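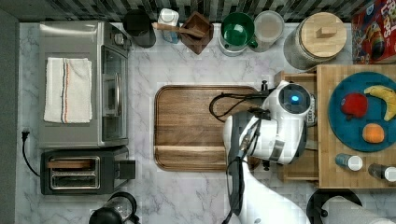
Terard 2 Hexapod Walking Kit

Six legs, 18 servos, and a fair amount of opinion about carpet. The Terard 2 is a walking robot you build yourself, over a weekend if you follow the manual and over a winter if you don't.

The first Terard walked well in a straight line and treated corners as a personal insult. For the second one we threw out the old gait code and started again. Loan Diệp, who wrote the new version, let it loose on gravel, lino, wet grass and the stairs at our Ciltstead workshop. It can't climb the stairs. It does fall down them with more dignity than it used to, and the legs stay on.

What changed

The knee joints now run on proper bearings in place of the bushings that squeaked. Each foot has a contact switch, so the robot knows when it has stepped on something and, more usefully, when it has stepped on nothing. The battery slides out the back without taking the lid off, a feature requested by everyone who ever owned the first model and by Derek Bellamy twice.
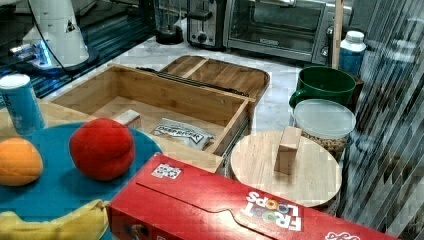 Walking pace is up to 300 mm a second on a hard floor. On shag pile it will slow down, think about its choices and usually get there. Steering is by the supplied handset or from your own code over USB. The Ostex controller board takes Python or C, and the sample programs are commented in plain English by a person who was in a good mood at the time.

In the box

Body plates and legs, aluminium, pre-drilled
Servos, plus one spare, because you will strip one
Ostex controller board
Handset
Battery and charger
Hex keys, in the sizes you need
Printed manual with colour diagrams
391 screws, bagged by step

Not in the box

A flat surface, patience, threadlocker. Blue is fine. Please don't use the red stuff, as you'll never get a leg off again and neither will we.

Specifications

Weight with battery: 1261 g
Servos: metal gear, 18 fitted
Foot switches: one per leg
Programming: Python or C over USB
Suitable for: ages 14 and over, or a younger builder with a tolerant adult

Optional extras

The Ó Néill foot set swaps the standard rubber tips for wider pads, good for sand and loose soil. They make the robot look as though it's wearing slippers. The Terard 1 legs don't fit the new body, and we're sorry about that, but we've seen what people did to the old ones with a file.

Orders and repairs

Kits are packed at Ciltstead and orders placed before noon go out the same working day. If a part is missing or bent, email us the bag number and we'll post another. Built robots can come in for repair at any time of year except January, when we're at the beach.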